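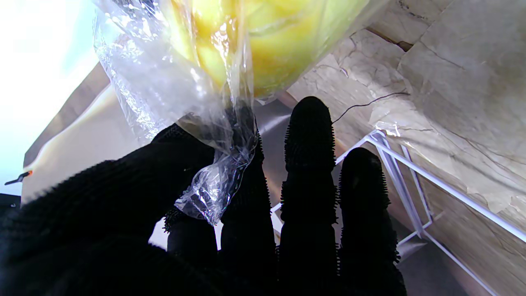 The produce bag is a thin, clear plastic bag used to carry loose fruit and vegetables from the store to the kitchen, where it is usually opened in a hurry and then kept for years in a drawer. It is sold to shops on rolls or in flat packs and given to customers free or for a small charge. The bag has no handles and no built-in way of closing, so the shopper must supply both. The usual answer is the twist: the empty part of the bag is gathered above the contents and turned until it forms a neck, which then serves as handle, lid and lock. A twisted bag may be held either way up, and with the neck at the bottom, gathered in the fingers, something yellow and rounded can ride above it in the clear film, its color softened in places by the plastic. The film takes on wrinkles and bright highlights as it is twisted, and it does not give them back.

Names

The bag is known as a produce bag, a roll bag, a fruit bag or, in the trade, a light-duty film bag, a term no shopper has ever used at a scale. In the market town of Sterkasbridge it is called a "whisper," after the noise it makes, which is a good deal louder than a whisper. The town's grocers adopted the word for their signs in the 1980s and have been explaining it to visitors ever since.

Opening

A new bag lies flat with its two sides pressed together, and only one of its ends is meant to open. The film gives little hint as to which. Common methods include rubbing the edge between finger and thumb, blowing on it, and touching a damp head of lettuce first to get some grip. Licking the fingers was once the standard method and has fallen out of favor.

The retail writer Sekar Chong, in a pamphlet called The Wrong End, recorded 239 attempts to open a bag at a single store in Indby. The median shopper needed 17 seconds. Chong left out of the results one man who gave up and carried his onions in his hat, a decision that later readers have criticized.

Closing

Several ways of closing the bag are in general use.

The plain twist is the quickest. It holds as long as somebody is holding it, and begins to unwind soon after it is put down.

The twist and tuck folds the neck under the fruit so that the weight keeps it shut. It works well with apples and poorly with grapes.

The overhand knot is made by looping the twisted neck through itself. It is secure, and it is favored by people who do not have to open the bag later. Most knots of this kind are finally dealt with by tearing a hole in the side, after which the bag is of use only as a wrapper for other bags.

The wire tie is a short strip of wire covered in paper or plastic. Ties are often stocked next to the bags, and the holder is often empty.

The Hutapea fold, named after the grocery where it was taught to checkout staff, calls for three flat folds and a half turn. It is neat, and it takes longer than paying.

Storage of produce

Apples and pears keep reasonably well in a bag in the refrigerator, particularly if the neck is left a little loose. Bananas are better left out of it. Mushrooms turn slimy in a closed bag and should be moved to paper. Herbs last longer with a dry paper towel folded in beside them, which should be changed once it feels wet. Fruit that is not yet ripe can be kept at room temperature and moved to the refrigerator when it gives slightly under the thumb. Fruit forgotten at the back of a refrigerator will also give slightly under the thumb, for other reasons.

Second life

Few households throw a clean bag away at once. It is smoothed, folded, or more often pushed into a larger bag kept for the purpose. Uses include wrapping half a lemon, covering a paintbrush between coats, and keeping shoes away from shirts in a suitcase. The larger bag tends to fill faster than these needs come up.

Bart Vandenberghe, a collector, has kept 2,000 used bags, filed by thickness. His collection was shown in Indby in July and drew 500 visitors, several of whom brought more.

Alternatives

Mesh and cotton bags are sold as replacements and can be washed. The Zullex, a drawstring mesh bag, opens at the first try, and small radishes fall out of it. Many shoppers now put single items straight into the basket with no bag at all, and lemons in particular seem none the worse for it.

See also: Paper sack; String bag; Twist tie; Kitchen drawer

This page was last edited on 2021-03-19.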